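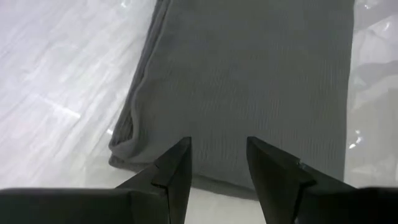

Laundry & Fabric Care

Home Clothes Rooms Mending Ask Me

How to get pilling off a sweater (and keep it off a while)

Last updated Sep 23, 2022

I wear the same few dark sweaters from the first cold morning until spring, so I know a lot about pills. Those little fuzzy balls under the arms and down the sides are loose fibers that have rubbed up and tangled together. They don't mean your sweater is bad. I've had cheap ones that stayed smooth for years and a very nice one from Wollgate that looked like a sheep by November.

You can fix nearly all of it at home in one evening, with the TV on.

What you'll need

A fabric shaver or a sweater comb. I use a little battery shaver from Pruris and I like it fine, but any brand with a metal guard over the blade will do. You'll also want a lint roller, a good lamp, and something flat to work on. A table is best. I did my first one on my lap and shaved a small hole right through the elbow, so please don't do that.

Step 1: Wash it first

I skipped this for years because it felt backward. A wash gets rid of grit and hair, and it loosens the fuzz that was going to come up anyway. Turn the sweater inside out, use cool water and a gentle cycle, and keep it away from jeans and anything with a zipper. Then dry it flat. The shaver will drag and clog on damp wool, so give it overnight, or longer if it's a thick one.

Step 2: Lay it out and find the pills

Spread the sweater out and smooth it with your hands until there are no folds under the part you're working on. Folds are where holes come from! Turn the lamp so the light comes in low from the side and the pills will throw tiny shadows. On charcoal or navy this makes a huge difference, because straight overhead light hides everything until you're out in the sun at somebody's birthday lunch.

Step 3: Shave in small circles

Hold the fabric taut with one hand – taut, not stretched – and let the shaver glide over it with almost no pressure. Work on a patch as big as your palm, then move along. Empty the catcher more often than you think you need to. I stop roughly 4 times per sweater.

If your knit is ribbed, go along the ribs and don't cut across them. My friend Noreen Keogh swears by a comb for ribbed stuff, and she's probably right, but I'm impatient. Go very easy near seams and cuffs, and leave anything that looks like a pulled loop alone. A loop is part of the sweater. Snip it and you've got a run.

Step 4: Roll and check

Go over the whole thing with the lint roller, then hold it up to the window. You'll find a spot you missed, usually on the inside of the sleeve where it rubs against your body.
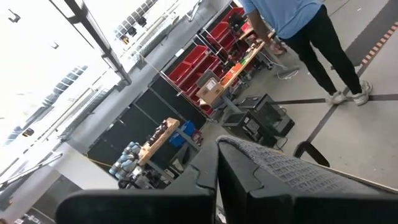

Step 5: Slow down the next round

Wear it, hang it over a chair to air out, and wash it less. I go three or four wears between washes if there's a shirt underneath. Fold your sweaters instead of hanging them, and swap your bag to the other shoulder once in a while – mine always pilled on the left hip and it took me ages to work out why.

What about a razor?

It works. I've done it in a hotel with a 50-cent disposable and the sweater lived. Use a fresh one, barely touch the surface, and stay off anything loosely knit. For mohair or angora I wouldn't try it at all. Just pick the worst bits off with your fingers.

Filed under: Sweaters, Wool, Quick Fixes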